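14 January 2022
By the Hutton Courier newsdesk

Hutton's winter coat and blanket drive has closed for the season, and what a lovely few weeks it has been! More than 900 items came in at the old Hallberg bakery on Cheng Street, which the owners kindly let the organizers use again, and most of them arrived clean, folded and ready to hand on.
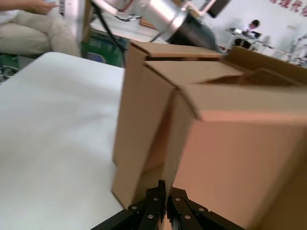 Children's sizes went first, as they always do, and 136 families had been helped by closing time on the last evening. Blankets did nearly as well (there were some beautiful hand-knitted ones), though men's boots were harder to come by, and the organizers would dearly love a few more pairs before the next cold snap.
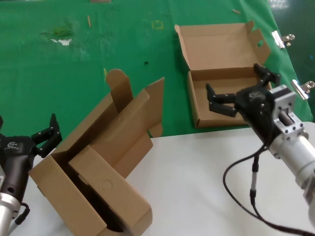

Marlene wrote in to say that her street would happily collect boots door to door if the drive could open a little earlier next winter. Planning starts in May, so there is plenty of time to talk it over.

Comments (2)

dotty_h: So glad the bakery was open again, it's such an easy walk for us.

Pete R.: Do they take scarves? I have a drawer full.

Contact the newsdesk | © 2022 Hutton Courier | Back to top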